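搜索本站 请输入关键词 搜索
分类:手工与教具 > 自查清单 > 插孔任务板
阅读时间:8 分钟

任务板使用前检查清单(附我的啰嗦点评)

上次把清单发出来以后,Rajitha Liyanage 留言说勾选项太干了,看不出哪条是真要紧、哪条是走过场。有道理!所以这一版我在每条后面都写了几句自己的话,嫌烦的朋友只看前半句就行。清单针对的是我们桌上那种白底、带蓝色插销和旋钮的板子,别的款式请自己掂量。 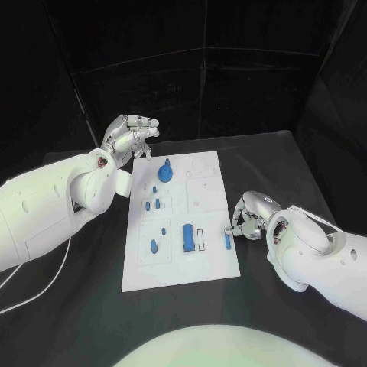 本页最后修改:2018年11月20日

一、桌面和周围

□ 桌面擦过,没有碎屑。
点评:深色桌面其实挺好用,白板放上去边缘一眼就能看清,掉了什么小东西也好找(蓝色的小件除外,深色底上它们真的会隐身,我跪在地上找过不止一回)。

□ 板子放平,四角按一遍不翘。
点评:用手掌按,别用指尖。翘角的板子插销会斜着进孔,越用越松。垫纸片只能应急,Lutz Ehlers 垫了一个夏天的纸片,到八月那块板已经没法看了。

□ 线缆理顺,不压在板子底下,也不横在手要经过的地方。
点评:白色细线最容易被忽略,顺着桌边走一遍,用手摸,比用眼睛看靠谱。

□ 背景布挂牢。
点评:黑布下摆别拖到桌面上来。我每次轻轻拽一下,掉了就重挂。

二、板面

□ 表面无裂纹,圆孔边缘无毛刺。
点评:拿棉签沿孔口转一圈,挂丝就是有毛刺。细砂纸轻轻带两下就行,千万别磨上瘾,孔一大就回不去了!

□ 凸起的白色方块没有松动。
点评:从侧面推,别往上抠。Bernice Sarpong 问能不能直接上胶,我的意见是先查清楚为什么松,再谈胶的事。

□ 板面上的圆形轮廓线还看得清。
点评:这条我写“看得清”,没写“完好”,淡一点没关系。用酒精猛擦的朋友请手下留情。

三、蓝色零件

□ 旋钮:底座贴实,中间的小圆柱不歪。
点评:先看后转。从正上方看一遍,再蹲下来从侧面看一遍,歪不歪只有侧面才看得出来。转的时候有咯噔感就记下来,先别用。

□ 小插销:立得直,拔插顺畅。
点评:细的那种最娇气,捏的时候捏中段。头部发白说明受过力,我一般直接换掉,不心疼。备件我分袋装,一大包 21 个,用到剩 8 个就补货,别等见底。 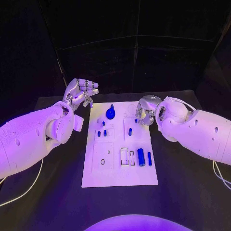
插销换完以后要从头试一轮,别只试新换的那一个。我吃过这个亏:新插销偏紧,拔的时候手劲一大,把旁边那个也带松了。现在我固定从上往下试,试一个在纸上打一个勾,中途被叫走也不会乱。

四、灯光

□ 日常检查用白光。
点评:毛刺、裂纹、发白这些毛病,换了颜色的光很容易漏掉。彩光下白色的东西都会染上颜色,蓝色零件看着也不太一样,所以凡是写“目视”的项目,我只认白光下的结果。

□ 换过灯光颜色后,重新核对一遍零件位置。
点评:Antigoni Chrysikopoulos 觉得这条多余,我们为此争了好一阵,最后还是留下了,反正花不了多少工夫。

五、收尾

□ 零件归位,缺件写在登记本上。
点评:请写清楚是哪一件、在板子的哪个位置。只写“少一个蓝的”,下一位看了会很想找你谈谈。

□ 检查人签名。
点评:签名要认得出来。Savvas Ververidis 的签名像一条波浪线,他本人同意我把这句话写进来。

下一版想补上插销尺寸的对照表,我手头的数据还不齐,谁量过请在评论里贴出来,最好注明用的什么卡尺。

标签:任务板 插销 旋钮 使用前检查 清单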